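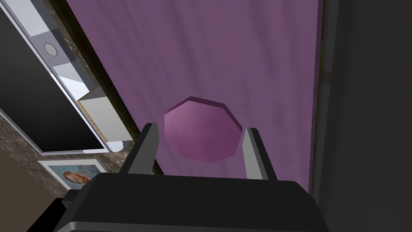
Pink on purple.

Print this post | E-mail to a friend

Two Reds and No Purple

In my first winter in Clokport I went to buy a can of paint and came home with the wrong one. The room I rented on Matheson Street had a small kitchen with walls the color of old teeth, and the landlady had told me I could paint it if I paid for the paint. I knew very well which color I wanted. I had it in my head, I had even the word in my head, but the word was Hungarian and the man in the shop had only English ones.

The shop is called Fendovari and it still exists, next to the place where they cut keys. They have a wall with color cards, and on each card is a name which does not tell you the color. I remember a card with the name of a dessert and another with the name of a wind. I asked for "bordó," which I believed was international. The man thought about it and gave me something like the inside of a plum. I was too shy to say that it was wrong. I painted one wall, looked at it for an evening, and then I painted the other three, so at least they would match.

I lived in that kitchen for four years, and I began to like it, especially in the mornings with the lamp on. So the first color I really learned in English was the one I did not want.

At school we learn colors in the second or third lesson, right after the numbers and before the family. The teacher holds up a pencil and says "red," and everybody says "red," and it is finished in half an hour. We all go home with the idea that colors are the easy part. Grammar will be difficult, the spelling will be terrible, but red is red.

In Hungarian, red is not red. We have two of them. "Piros" is the red of a ball, a tomato, a traffic light, a child's boots. "Vörös" is the red of wine, of blood in poems, of a fox, of a person's hair. If you say that a woman has piros hair, you are saying that she has dyed it like a fire truck. I have used these two words all my life without a mistake and I could not give you the rule. When English people — I mean people who speak English — ask me what the difference is, I start to explain that one is darker, and then I think of three things for which this is false.

So when I speak English I have one box where before I had two. For a long time this felt like wearing mittens. I would begin a sentence about a sunset and I would stop before the word, looking for the other red.

Purple was the opposite problem. My grandmother had "lila" for everything between blue and pink: her lilacs, the foil on the chocolate, her winter coat, the stamp on the pork at the butcher. Here I have to choose. There is purple, violet, lavender, lilac, mauve, plum, and people have opinions. I once praised a colleague's mauve scarf and she told me, kindly, that it was dusty rose. I have looked up mauve several times and every time I read it I agree with the dictionary, and the next day it is gone again.

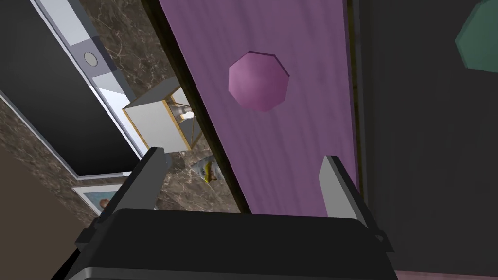
Lavender or purple? The edge on the left is easier: dark brown.

I decided in my second year that I would learn colors properly, like a subject. I bought a box of 36 colored pencils, the kind with the names printed on the side in gold letters, and a notebook with thick paper. Each evening after supper I took one pencil, filled a small square with it, and under the square I wrote the English name, the Hungarian name if I had one, and one thing I had seen that day in this color.

The third part was the one that changed something. If my pencil for the next day was ochre, I walked to work looking for ochre. It is a strange way to walk. The bus to my job was the number 36, the same as my pencils, which pleased me more than it should. From its window I found my ochre in a wall near the railway bridge which I had passed every day for a year, and which I would have told you was gray.

Some colors made no trouble. Turquoise is nearly the same word at home. Some I never found at all. There was a green in the box that I believe does not exist in Clokport between November and April, and I left its line open in the notebook until May, when it came all at once on the bushes behind the post office.

I noticed also how many colors in both languages are only things. Orange, rose, olive, chestnut. Our word for pink is "rózsaszín," which says only "the color of a rose," even though most of the roses I knew as a child were red ones. (Vörös or piros? For a rose you can say both, and there it means something a little different each time, and I will not try.) For the yolk of an egg we say "its yellow," and for the white we say "its white," and a child who learns to cook learns the colors for a second time.

With gray there is a thing I still miss. A gray wall is "szürke," but a person with gray hair is "ősz," and "ősz" is also our word for autumn. So my grandfather did not become gray in my language. He became autumn. I am sure that Hungarians do not think about this when they say it, exactly as people here do not think about fruit when they say orange. I started to hear it only after I moved away.

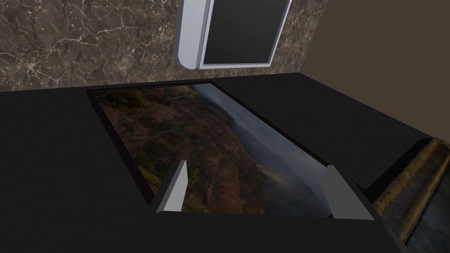

The summer after the pencils I went for two weeks to Serosby, where I knew a family from work who had an empty room above their garage. It is a quiet village. The sign at the entrance gives the population as 3,539 and it has been the same number on every visit, so either they are very disciplined or the sign is old. I had the notebook with me and I had planned to do landscapes, in words I mean, I cannot draw.

Landscapes are much harder than pencils. A pencil has one color and it stays. I sat on a bench over the water with my notebook and tried to write down the color of the hills across it, and by the time I had chosen between blue and gray the light had moved and it was neither. I wrote "blue-gray," crossed it out, wrote "gray-blue," and then tried to decide if those are different. I believe they are. In the second one the blue is the floor and the gray is the carpet. I would like somebody to tell me if a native speaker feels it the same way, but when I ask they look at me as if I asked how they breathe.

What helped me was a small thing the daughter of the family did. She was six or seven at the time. She sat down next to me on the bench and asked what I was writing, and I told her that I was looking for the name of that color over there. She looked at it and said, "It's far-away color." Then she went to get her bicycle. I wrote it in the notebook in her exact words and I have used it since then.

After this I became less strict. I kept the proper names for the things that need them, like paint and thread and the forms at the eye doctor, and for everything else I permitted myself to say what it was like. Wet-sidewalk. Tea with too much milk. The green of hospital curtains. People understand me faster than when I tried with chartreuse, a word I can now spell and which I have needed in conversation zero times.

I should say something also about black and white, which I left out of the notebook in the beginning. It seemed to me there was nothing to learn. The black pencil was the shortest in the box by the end, but only from writing shopping lists. Then one Sunday in winter I had a cold and stayed at home, and I filled a page with just the grays I could make between the two, pressing a little harder each time. It took me some 20 minutes and it is the page I look at most.

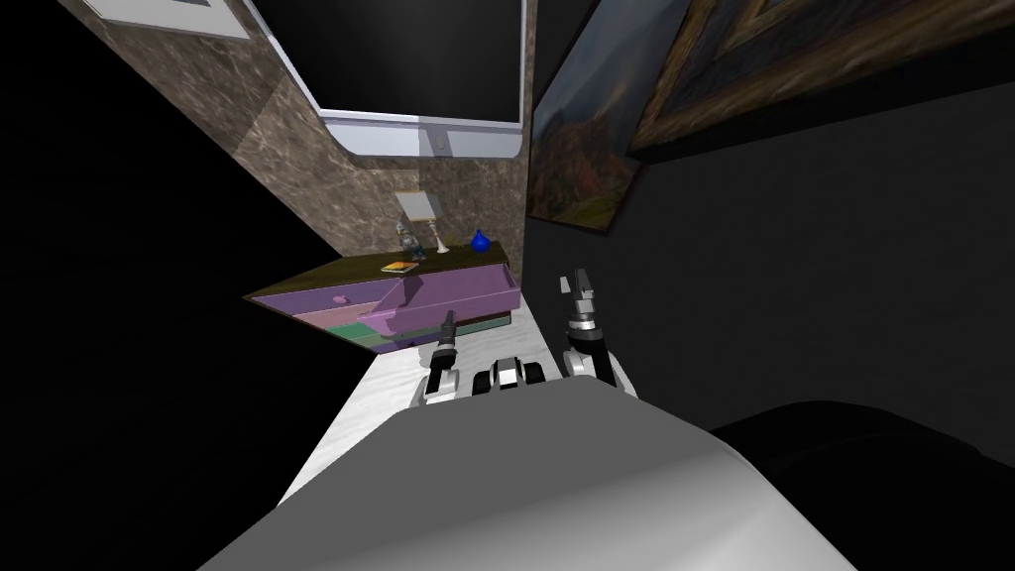 White, pale gray, silver-gray, black.

English is rich here, more than with the reds. Charcoal, slate, ash, smoke, pearl, lead. At home I would use dark gray, light gray, and mouse. My mother, when I told her this on the phone, said that mouse is enough for anybody. She was also against the purple kitchen, which she saw only once, on a very bad screen where it looked brown. I told her it was plum. She said in that case at least it was food.

I have moved since then, two streets further up the hill, and the kitchen there has white tiles that I am not allowed to touch. Last month I went again to Fendovari to buy paint for a shelf. There was a young woman at the counter this time and the color cards had all been renamed. I still had with me, in the back of the notebook, the piece of wallpaper from my parents' hallway which I should have carried with me the first time, and I put it on the counter.

She said, "Oh, burgundy."

I had known this word for years, of course. It is on page two of the notebook, and on the line below it, for the thing I had seen that day, I wrote only "nothing." The shelf has had two coats now and it needs a third. If anybody reading knows how to get a dark red off a white tile, please write to me at the usual address before the landlord comes on Sunday.

Print this post | E-mail to a friend

Contact | Copyright by the author of this blog, please ask before you copy | Back to top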